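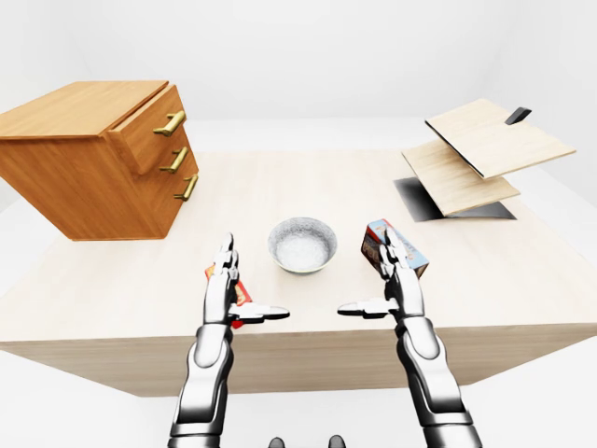

Home News Features Interviews Archive Contact

Last updated 2 March 2024

The four-day week, minus the sales pitch

The woman who runs the payroll office at Bromness has read most of the articles about the four-day week, and she has a folder of them. She calls it the brochure pile. "Every one of them has somebody on a hike," she says.

Bromness makes parts for commercial ovens and employs 132 people in Stasden. It moved its office staff to a four-day week in January of last year and ran the thing for 16 weeks before deciding what to do next. She asked me not to use her name, having already had one argument with her managers over what she is allowed to say about it.

I told her I had heard the trial was a success. She wanted to know who told me.

"The consultants wrote that up," she said. "Nullari. They sent out a survey in the second week, when everyone had just had their first long weekend. What did they think people were going to say? Ask me if I like cake while I'm eating it."

The survey had 24 questions. She remembers three of them asking, in slightly different words, whether people felt more rested. None asked how late they were working on Thursdays.

She was working until after seven. So was most of the payroll team, which handles hourly staff who still work a five-day schedule on the floor. The checks have to go out on Friday, and with the office closed that day, a job that used to take until Friday noon had to be done the night before. "You can call that a shorter week if you want. I had my coat on in the parking lot in the dark, same as before, only now I was also behind on Monday."

Did she like the Fridays? She took a while with that one.

"Sure. I got my teeth done. I cleaned out the garage." She doesn't think the idea is a bad one. Her sister works for Caldeira, the insurance office across the river, and they cut the hours and cut the meetings too, and also hired someone. "They hired someone. That part never gets into the article."

I put it to her that output at Bromness held steady, which the Nullari report says on its first page. She has the report, and she had brought it along with sticky notes in it.

"Held steady compared to what? They compare it with the holidays. Half the place is out then. I could hold steady against that by myself."

I checked, and she is right about the dates. The report uses the last weeks of December as its starting point and doesn't say why. I wrote to Nullari twice and got a reply thanking me for my interest.

The people on the floor were never part of it, and she thinks this did more damage than the late nights. The ovens side couldn't close for a day – there are orders – so the office went home and they didn't. Some of them stopped saying good morning. One left a note on the time clock asking when it would be their turn. She took it down, then felt bad and put it back up.

Bromness now gives office staff every other Friday off. No survey has been done on that. She says it is fine, a little confusing, and that she has twice driven in on the wrong one.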